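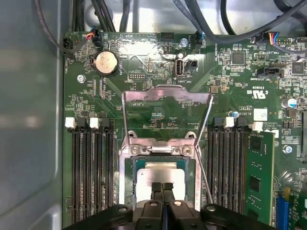 Bench tips: getting a processor in and out without tears
November — by Hacer Ekinci

Two of us at Larex spent the spring teaching an arm to seat processors, and the main result was a list of our own bad habits. We compared two methods: coming straight down, and touching one edge first before settling flat. Over 11 boards, edge-first failed on two and straight-down on eight. Your hands will likely do no better than the arm did, so:

Raise the load plate all the way before you start. Half-open is how you skin a knuckle.

Hold the processor by its edges and find the corner mark while it's still in the tray.

Let go once it's sitting flat. Pressing is what the lever is for — the arm learned this sooner than I did.

Tilt your lamp away from the metal. Glare off the plate fooled our software, and it fools anyone over 40.

Leave the fan cables labelled if you must unplug them. Masking tape is fine.

Comments

Vomano: Edge-first worked on my old tower. Colour me surprised.

Başaran: Does the arm do thermal paste?

Hacer Ekinci: Once. We're still cleaning the bench.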